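홈 | 게시판 | 약물유전체 | 통계·코드 | 취업·진학 | 자유 | 로그인

약물유전체 게시판 > 질문/토론

항우울제 반응 예측, 패널 검사 결과를 어디까지 믿으세요?

작성자: 새벽피펫 | 8월, 오전 7시 40분

안녕하세요, 눈팅만 하다가 처음 글 씁니다. 저는 병원 검사실에서 일하다가 작년에 약물유전체 쪽으로 넘어온 사람이에요. 요즘 저희 팀에서 Covton 패널을 돌리고 있는데(CYP2D6, CYP2C19 포함해서 유전자 11개짜리요), 결과지를 받아 보는 선생님들 반응이 너무 극과 극이라 좀 당황스럽습니다.

한쪽은 "초록색 칸에 있는 약만 쓰면 되는 거죠?" 하시고, 다른 쪽은 결과지를 아예 안 펴 보세요. 저는 대사형 정보는 분명히 쓸모가 있다고 보는데, 이게 '반응할 환자'를 골라내는 건 또 다른 얘기잖아요. 혈중 농도가 올라간다는 것과 우울증이 낫는다는 것 사이에 강이 하나 흐르는 느낌이랄까...

그래서 여쭤보고 싶은 건 두 가지예요. 대사형 말고 반응 예측 쪽 항목(세로토닌 수송체 같은 것들)을 결과지에 그대로 내보내시는지, 그리고 병용약 때문에 표현형이 바뀌는 경우를 어떻게 적으시는지. 다른 데서는 어떻게 하시는지 궁금합니다!

──

곰팡이네

저희는 반응 예측 항목은 다 뺐습니다. 대사형만 나가요. 처음에는 업체가 주는 양식 그대로 내보냈는데, 외래에서 환자분이 "저는 이 약이 안 듣는 유전자라면서요" 하고 오시는 바람에 난리가 한 번 났었어요. 그런 말은 결과지 어디에도 없었는데 색깔만 보고 그렇게 읽으신 거죠. 빨간 칸이 주는 인상이 정말 세더라고요.

──

람다둘

저는 좀 생각이 다른데요. 근거가 약하다고 싹 빼 버리면 나중에 데이터가 쌓일 길이 없어집니다. 저희는 Ostine 파이프라인으로 반응 점수까지 뽑아서 연구용 별지로 따로 보관해요. 진료기록에는 안 들어가고요. 나중에 추적 결과랑 맞춰 볼 수 있으니까 저는 이쪽이 낫다고 봅니다.

──

곰팡이네

@람다둘 보관까지 반대하는 건 아니에요. 제 말은 임상 결과지에 찍혀 나가는 순간 그게 '검사 결과'가 된다는 겁니다. 별지로 두는 건 동의만 제대로 받으면 찬성입니다. 근데 별지라고 만들어 놓고 결국 외래에서 열어 보는 곳을 제가 봐서요.

──

람다둘

열람 권한을 막으면 되죠. 저희는 막혀 있습니다.

──

곰팡이네

막혀 있으면 다행이고요.

──

귤껍질차

끼어들어서 죄송한데 저는 통계 쪽입니다. 반응 점수 얘기 나온 김에 한마디만 할게요. 이런 점수들 논문에 나온 성능을 그대로 믿으시면 안 됩니다. 학습에 쓴 코호트 안에서 교차검증한 숫자가 대부분이고, 외부 코호트로 가져가면 뚝 떨어져요. 제가 Salem 코호트에서 만든 모델을 저희 쪽 환자한테 적용해 본 적이 있는데 동전 던지기보다 조금 나은 정도였습니다. 코드가 틀린 줄 알고 이틀을 뒤졌어요 ㅠㅠ 코드는 멀쩡했고요.

우울증은 '반응'의 정의부터가 문제입니다. 점수가 절반으로 줄면 반응이라고 치는데, 시작 점수가 높은 사람은 그냥 시간만 지나도 어느 정도 내려오거든요. 거기에 위약 반응까지 섞이면 유전자 신호는 정말 작아집니다. 연속형 변화량으로 두고 기저 점수를 보정해서 보시는 걸 권해요. 이분형으로 자르면 정보가 너무 많이 날아갑니다.

──

새벽피펫 (글쓴이)

우와 댓글 감사합니다. @귤껍질차 님 혹시 조상 집단 차이 때문에 떨어진 걸까요, 아니면 그냥 과적합이었을까요? 저희도 외부 모델 하나 가져와서 써 볼까 하던 참이라 찔리네요...

──

귤껍질차

둘 다요. 대립유전자 빈도 차이도 컸고(CYP2C19 저대사형은 동아시아에서 훨씬 흔하니까요), 변수 고르는 단계를 교차검증 바깥에서 해 버린 것도 있었어요. 후자가 더 흔한 사고입니다. 논문 방법 부분에서 feature selection을 언제 했는지 꼭 찾아보세요. 안 적혀 있으면 저는 일단 의심합니다.

──

모카번

병원 약사입니다. 글쓴이님 두 번째 질문에 답이 없길래요. 병용약 표현형 전환은 저희는 결과지 아래쪽에 따로 한 줄 적습니다. 유전형으로는 2D6 정상 대사형인데 파록세틴이나 부프로피온을 같이 드시면 실제로는 저대사형처럼 움직일 수 있잖아요. 그런데 검사 시점의 약 목록으로 적어 두면 다음 달에 약이 바뀌었을 때 틀린 문구가 되어 버려요. 그래서 표현형 칸은 유전형 기준으로만 두고, 강한 억제제를 복용 중이면 약제팀에 문의하라고만 씁니다. 실제 판단은 처방 시점에 해요.

이게 완벽하진 않은 게, 문의가 진짜로 들어오는 건 또 별개라서요. 토요일 외래는 특히 잘 안 들어옵니다. 저희가 인원이 적은 걸 아셔서 그런지...

──

새벽피펫 (글쓴이)

아 이거 진짜 도움 됩니다. 저희는 지금까지 검사 시점 기준으로 표현형을 아예 고쳐서 내보냈거든요. 말씀 듣고 보니 좀 위험했네요. 팀 회의에 바로 올려 보겠습니다. 아침부터 밥도 안 먹고 댓글만 읽고 있었어요 ㅎㅎ
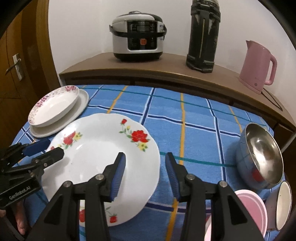
그리고 하나만 더요. CYP2D6 복제수랑 하이브리드 유전자는 다들 어떻게 확인하세요? 저희는 패널에서 복제수 3 이상으로 나오면 롱리드로 한 번 더 보자는 의견이 있는데 비용 때문에 계속 밀리고 있어요. *36-*10 조합이 생각보다 자주 걸려서 그냥 넘기기가 찜찜합니다.

──

람다둘

*36-*10은 동아시아 샘플 하시면 계속 만나실 거예요. 엑손 9 쪽 프로브랑 인트론 쪽 프로브 값이 서로 다르게 나오는지만 봐도 대부분은 걸러집니다. 저희는 두 값이 안 맞을 때만 롱리드 보내요. 전부 보내는 건 돈 낭비라고 봅니다.

──

곰팡이네

이건 람다둘 님 말씀에 동의합니다(드디어). 다만 프로브 값이 애매하게 중간에 걸리는 샘플은 DNA 품질부터 확인하세요. 저희는 타액 샘플에서 그런 게 많았고 혈액으로 다시 받으면 대체로 정리됐어요.

──

모카번

타액은 저희도 골치예요. 환자분들이 커피 드시고 바로 뱉으셔서...

──

솔방울셋

지나가던 대학원생인데요, Valent에서 나온 star allele 호출 프로그램 써 보신 분 계신가요? 지도교수님이 그걸로 바꾸자고 하시는데 저는 설명서만 봐서는 하이브리드를 제대로 처리하는지 모르겠어요.

──

람다둘

잠깐 써 봤습니다. 단순 중복은 잘 잡는데 탠덤 구조는 그냥 중복으로 뭉뚱그려서 내보내더라고요. 버전이 올라갔으면 달라졌을 수도 있으니 구조를 이미 아는 표준 샘플 몇 개로 먼저 돌려 보세요. 뭉뚱그려진 채로 활성 점수를 계산하면 중간 대사형이 정상으로 올라가 버릴 수 있어서 그게 제일 무섭습니다.

──

솔방울셋

헉 감사합니다. 표준 샘플부터 주문할게요. 교수님 설득은... 결과 나오면 해 보겠습니다.

──

귤껍질차

설득하실 때 호출 일치율 표 하나만 딱 들고 가세요. 말로 하면 집니다 ㅋㅋ

같은 게시판 최근 글
- CYP2C19 *17 보유자 에스시탈로프람 용량, 올리시나요?
- 다중오믹스 통합할 때 배치 보정 순서 질문
- 타액 키트 보관 온도 때문에 싸운 이야기
- HLA-B*15:02 검사 의뢰서 문구 공유 부탁드려요
- 유전자 패널 결과지 환자용 요약본 만들어 보신 분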